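Jan 11, 2023

Access workshop, Lernonstead. Notes on the seating plan and captions for the April show by the Tellancombe disabled drama group.

Hall holds 407 with the standard layout. Taking out the end seats in rows C and F gives us the wheelchair bays, but the left bay still sits behind the rail. Need to ask for the rail to come off or move the bay forward.

Caption screen tested at 2 m above the stage. Readable from the back row, poor from the side seats. Letters went up to 100 mm and that was better — keep it there.
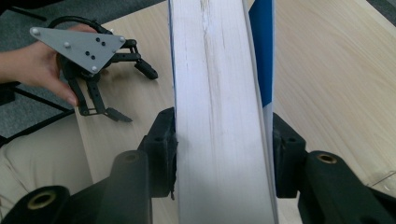
Blue book held between the gripper pads, page edges showing.

Ramp to the stage: the Lorkoren one is wide enough but rattles. Try rubber strips along the joints before hiring another. Budget for ramp and screen together is 2000, so a second ramp would eat most of it.

Signer's spot moved to stage right, out of the side light. Odoi hearing loop not tried yet.

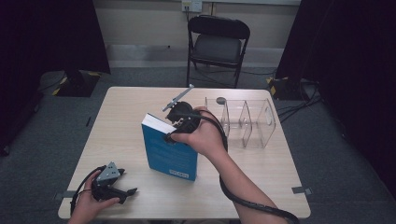 Blue paperback upright on the table, gripper at its top edge.

To do: loop test, large-print programme, quiet room sign. Check the door width again with the tape — two different figures in the old notes.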